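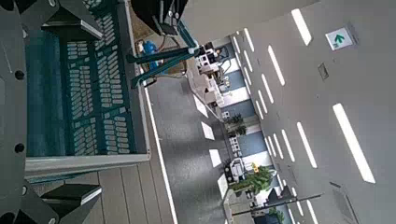 Teal crate with slotted side

Home | Stations | Checklists | Contact

Berncombe climate station – site check, 13 June 2024

Thermometer screen: louvres clean, door faces north. OK
Rain gauge: rim level, funnel clear. OK
Grass: too long on the west side – cut before next reading.
Fence: 2 loose posts. Refix.
Logbook: 5 entries unsigned. Ask Ingeborg Fröhlich.

Checked by Volker Görtz

Contact: Plistero, Oradton | Back to top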